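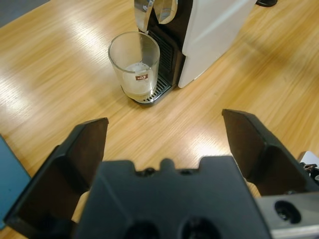
Narkalwood Table Oil, Satin

Sold by Killance

Narkalwood is a hardening oil for indoor wood tables, counters and shelves. It goes on thin, soaks in, and leaves the grain showing. It can be used on bare wood or over an older coat of oil. It will not work over varnish or lacquer, so those have to be sanded off first.

Sizes
900 ml can
2,000 ml can

Tints
Clear
Honey
Smoke (2,000 ml can only)

How to apply
Sand with the grain and wipe off all the dust. Stir the can well. Do not shake it. Put on a thin coat with a lint-free cloth or a short brush, wait 15 minutes, and wipe off anything still sitting on the surface. Leave overnight and repeat. Most tables need 2 coats. End grain may take a third.

Keep the table out of use for a day after the last coat. Hold off on hot mugs, wet glasses and tablecloths for a full week.

Care
Wipe with a damp cloth and a little dish soap. Coffee and red wine should be wiped up the same day. For a dull patch, rub in a teaspoon of oil and buff it dry. There is no need to redo the whole top.

Safety
Cloths soaked in oil can catch fire on their own. Lay them flat outdoors to dry or put them in a metal can filled with water. Keep a window open while you work.

Ordering
Orders placed before noon ship the same day, except for Smoke, which is mixed on Wednesday and ships the day after. Pickup is available at the Morkbridge store, at the side counter. Unopened cans can be returned within 30 days. We cannot take back tinted oil once the seal is broken.

For questions about color matching, ask for Ruth Arboleda at the store. Bring a piece of the wood if you have one, even a small offcut.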